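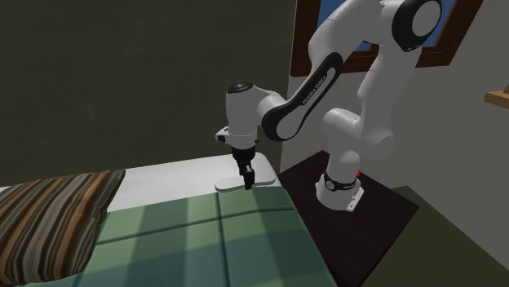
Erst simulieren, dann schrauben, so lautet die Regel, die man in der offenen Werkstatt Ranitz derzeit von fast jedem am Projekttisch hört, und wer sie beim Programmieren übergeht, bekomme beim nächsten Treffen eben eine Runde Nachhilfe. Seit dem Winter entsteht dort »Dosania«, ein Helfer fürs Schlafzimmer, der einmal Dinge vom Bett aufnehmen und anreichen soll. Und was die Gruppe am Sonntag gezeigt hat, macht richtig Lust auf mehr!

Gearbeitet wird vorerst komplett am Rechner. Im virtuellen Zimmer steht ein Franka-Arm auf einem dunklen Sockel direkt neben dem Bett, der Greifer fährt von oben an einen flachen, weißen, ovalen Gegenstand heran. Klingt nach wenig, ist aber eine knifflige Aufgabe — flache Teile bieten den Fingern kaum Kante, und eine Matratze gibt nach, was die Simulation erst einmal lernen muss. 3386 Durchläufe hat die Gruppe bisher protokolliert, 1519 davon allein mit der neuen Anfahrt senkrecht von oben. Die Auswertung läuft noch, die Protokolle hängen ausgedruckt neben der Drehbank (und werden eifrig bekritzelt).

Parallel dazu wächst die echte Hardware. Einen Industriearm wird es in der Werkstatt nicht geben, dafür einen kleineren Eigenbau mit gedruckten Gelenken, dessen Maße später in dieselbe Szene übernommen werden. 823 Euro sind dafür bisher ausgegeben worden, der größte Posten waren die Getriebe. Die Steuerplatine kommt von Stitudard, das Untergestell wird bei der Schlosserei Cârstea geschweißt und soll im März in Ranitz stehen. Zwei Gelenke laufen schon auf dem Prüfstand, herrlich leise übrigens.

Wer mitbauen oder einfach zuschauen möchte, ist sonntags ab 14 Uhr willkommen. Gesucht werden vor allem Leute, die sich mit Greiferfingern und weichen Unterlagen auskennen — aber auch, wer noch nie eine Zeile Code geschrieben hat, findet am Lötplatz schnell etwas zu tun. Einen Laptop bitte selbst mitbringen, die Werkstattrechner sind meist belegt.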